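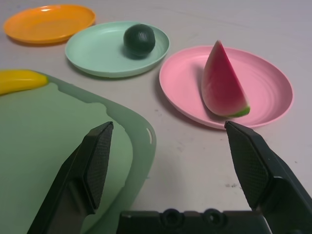

Home | Guides | Bench Tests | Contact
Last updated: January

Testing a table-clearing chore with a two-finger gripper

Sorting food onto plates is a fair first check of whether an arm is ready for kitchen work. At Grellstead we score it with the Oltik task runner. Allow 21 trials per layout.

1. Set the cutting board to one side and spread three plastic plates across the table. Leave room for both fingers to open between them.

2. Place the items. In our layout the banana goes on the board, the watermelon wedge on the pink plate and the dark green fruit on the mint-green plate. The third plate stays empty as the target.

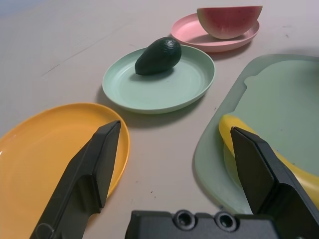

3. Set the approach height to 400 mm and run the first pick. Log a dropped item as a fail – do not reset it by hand.

4. Repeat with the plates moved. Gareth Crabtree's rule is that a chore counts as solved only when it survives a new layout. Ours does not yet.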